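Bin cell at Drellach, cable redo

Apr 7, 2023. Quick page so the Winitz bench can copy the setup. Arm went back on at 1670 hours, gripper checked, cable run redone. More pics when I get to it.

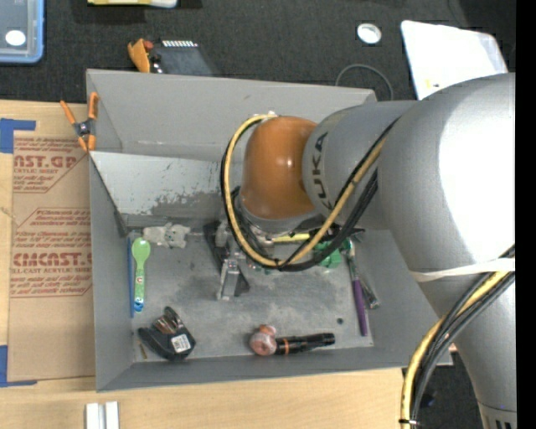
Leave slack at the wrist. The old run was too tight and we lost 2 cables that way. Jog the last joint to both ends before you tie anything down, then do it agian at 30 percent speed.

KUKA arm over the gray bin. Yellow cable and the black bundle loop together under the orange-brown joint cover, small black tie lower down. Orange-handled spring clamp on the bin.

Still to do: new tie order from Baptista, recheck finger screws in 6 weeks, wipe teh bin floor.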